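What a Summer at Brakach Buys
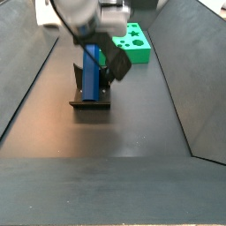

A robot arm above a blue prism in a black holder, with a green foam block behind.

Every camp brochure I have read this year promises that a child will come home changed. Brakach goes further. Its brochure says the change is permanent, and that parents will notice it "before the car is out of the gate."

Maybe. I spent two nights there in July and noticed mostly mud.

The place sits at the end of Skalon Lake, with 416 kids in residence and a waiting list Brakach likes to mention. A session runs nine days. Mornings are swimming or canoes, afternoons are electives, and after supper everyone is marched up to Senel Lodge for what the schedule calls Reflection. I sat through one. A cabin of twelve-year-olds was asked what courage meant to them. One boy said jumping off the dock. The next six said jumping off the dock.

I don't doubt they had fun. The canoes are good, the food is fine, and the hike up Durrani Ridge is as pretty as advertised – steeper, too. What I doubt is the chart in the parent packet. It claims that 694 families were surveyed and nearly all saw "growth in character." The survey went out with the re-enrollment form, in the same envelope. Who fills that in after a miserable summer?

I asked the office how character was measured. I was told that it shows. I asked whether anyone checks again in April, when the bunk songs have worn off and homework is late. They said it was an interesting idea and gave me a water bottle.

It leaks a little at the cap.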